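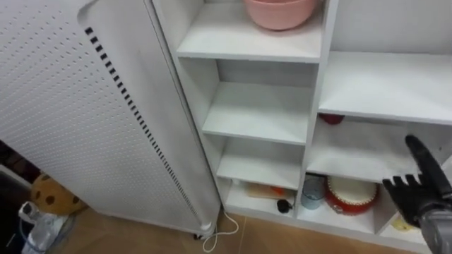

Photos: Sudheer Kartha

I took the Plerico audio walking tour of Penden in December, and I'm still humming the little tune it plays between stops! You download it at home, stick in your earbuds and follow the river down to the old harbor. Mine took almost 3 hours, but I stopped for pie.

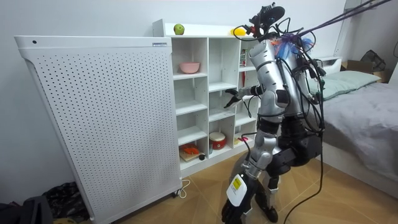 Do you need a phone signal along the way?
Only for the first download. After that the map and the stories play offline.

The tour has 19 stops, and the narrator is a treat – dry, a bit gossipy, very fond of bridges. My favorite was the fish market (go before noon, while the stalls are still open).

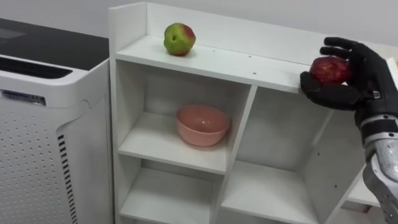
What I'd change

Stop 2 sends you up a long flight of steps with no warning, so strollers are out. The directions near Thevar Square had me going past the same bakery twice, and the pause button is tiny when you've got gloves on. 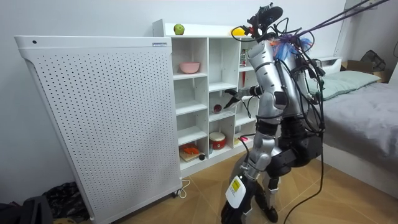 Keerthana Rao

I'd still buy it again for a first visit, and my sister wants to try the evening version. Bring a hat if you're doing the harbor wall – the wind out there is fierce.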